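Sandik is a method for teaching robot arms to handle fragile objects and soft packing materials from human demonstrations. It was developed by Anum Malik and Vicente Riquelme, and it learns from wrist camera views alone, with no map of the table and no model of the object!
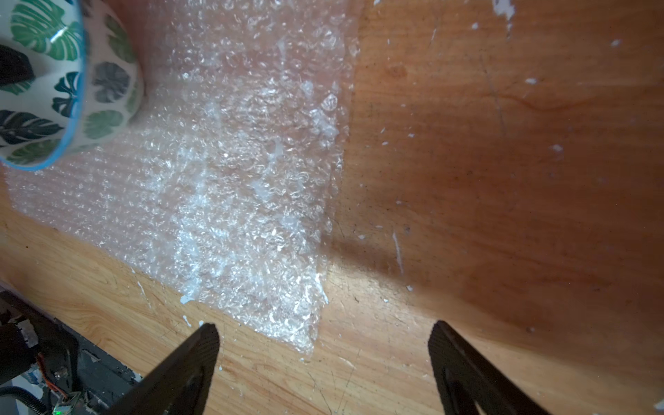 Wrist view with a bowl on bubble wrap, gripper open.

Clear plastic is a wonderful test for vision. It throws glare, it shows whatever lies under it, and its outline changes every time it is moved. Sandik deals with this by predicting short runs of motion, 20 steps at a time, and then looking again before it commits to more. The first version was trained on 200 demonstrations, and a second, released in September, used 375.

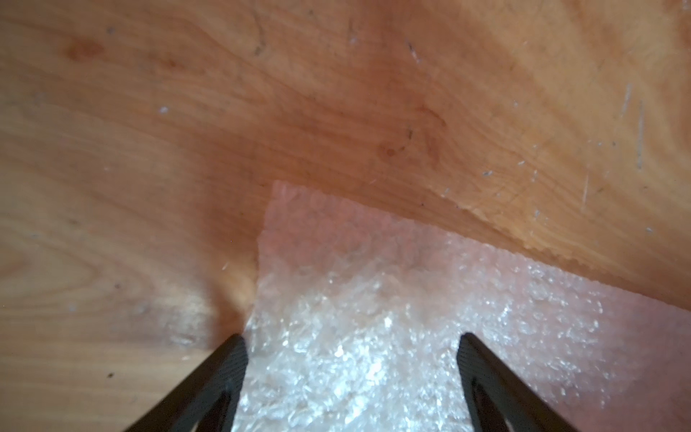 Finding the edge of a sheet remains the hardest part. Aisyah Osman later added a small network that scores likely edges before the fingers close, an elegant change that cut missed grasps sharply on the Wurkus task set. Derek Garside has since adapted the method for two arms, and work on folding continues.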